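Call for participants: living with mirrors in small rental rooms

Baluyot Studio looks for 17 people who rent a small room or apartment in Rendier and have at least one big mirror on the wall. We prepare a printed booklet on how people use mirrors in rooms with little daylight, and we want to hear from the people who live there.

You will talk with us one time, for one hour, in your home or by phone. Before the talk we ask you to keep a short diary during one week. Please write when you look in the mirror, when you move it, and if it bothers you at night. The diary can be in any language.

All kinds of mirrors are welcome, also old ones with spots. A big one in a thick black frame on a pale gray wall is as good for us as a small one from your grandmother.
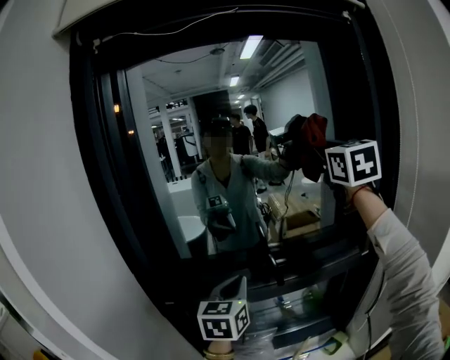 Who can apply

You are 18 or older and you live in your present room since at least one winter. Owners of their apartment can unfortunately not take part this time. Roommates may apply together, but each person fills in the own form.

What you receive

Each participant gets a voucher of 325 bela for the Grikinov book store and two copies of the booklet. Travel costs are not paid.

Please send your form before Oct 16, 2022. The talks are planned until the first half of December. We answer to everybody, also when the places are full.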